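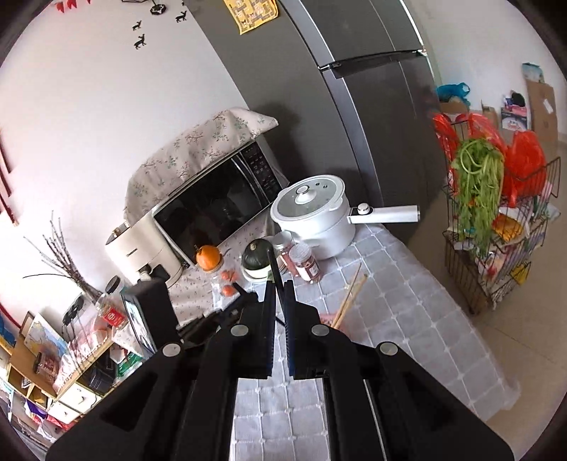 What Does an Advertising Agency Do?

You meet advertising many times each day. It is on the side of the bus, between songs on the radio, on cereal boxes and in the games on a tablet. Most of it was made by people at an advertising agency. An agency is a company that other companies pay to tell the public about the things they make or sell.

The company that pays is called the client. A client can be a shoe store, a bank, a zoo or even a city government that wants people to wear seat belts. The client knows its own business very well, but it may not know how to make a radio spot or where to put a poster. It hires an agency for that work.

Who Works There?

An agency has several departments. Account managers talk with the client and find out what it needs. They write this down in a short paper called a brief. Planners study the people the client wants to reach, who are called the audience. Copywriters choose the words. Art directors choose the pictures, colors and shapes of the letters. Media buyers decide where the advertisement will appear and pay for the space or time.

Copywriters and art directors often work in pairs. Hsiu-ying Sin and Wenceslao Figueroa have shared a desk at the Arellano agency for many years. She writes and he draws, although each of them is allowed to do the other's job on a bad day.

How an Advertisement Is Made

Suppose that Plikau, a company that makes rain boots for children, wants more families to know its name. It goes to Arellano in January, well before the spring rains.

First, the agency asks questions. Who buys the boots? Who chooses the color? The planners find that parents pay for the boots but children usually pick them. The advertisement must therefore speak to both.

Next, the creative team thinks of ideas. Most ideas are thrown away. The team shows 2 of them to Plikau, and Plikau picks one, a story about a frog who wants to borrow a pair of boots.

Then the advertisement is made. There may be actors, a camera crew, a musician and a person who does nothing but draw frogs. The client looks at the work and may ask for changes. This can take several weeks.

Last, the advertisement is placed. Plikau has decided to pay for 800 bus posters and a short radio spot. After they have run, the agency tries to learn whether they helped. In a survey of 3,000 parents, 529 remembered the frog. The agency reports this number to the client, along with how many boots were sold.

When Agencies Join Together

Some agencies are very small. Others belong to a large group that owns many agencies in many countries. When two companies agree to become one company, this is called a merger. When one company buys another, it is called an acquisition.

Two agencies may want to merge so that they can serve bigger clients or share their offices. There can be problems as well. If Grukance works for one maker of toothpaste and Drosto works for its rival, each client may worry that its secrets will be shared. This is known as a conflict of interest. The agencies must settle it before they join, and sometimes they decide to stay apart.

Are There Rules?

Yes. Many countries have laws that say an advertisement must not lie. If it says that a toy can fly, the toy must be able to fly. There are often special rules for advertisements made for children. In many places a person who is paid to praise a product online must say so clearly.

An advertisement may still leave things out. It will tell you that a snack is crunchy and may not mention how much sugar it contains. Read the label, and ask an adult if you are unsure.

Words to Know

Audience: the people an advertisement is meant to reach.
Brief: a short paper that explains what the client needs.
Campaign: a set of advertisements that share one idea.
Client: the company or group that pays the agency.
Merger: the joining of two companies into one.
Slogan: a short line that is easy to remember.

Something to Try

Choose an advertisement you have seen this week. Write down who paid for it, who the audience is, and what it wants that audience to do. Then write a new slogan for it in six words or fewer.

Text by Yesenia Lozano. Reviewed by Kuo-hua Ng.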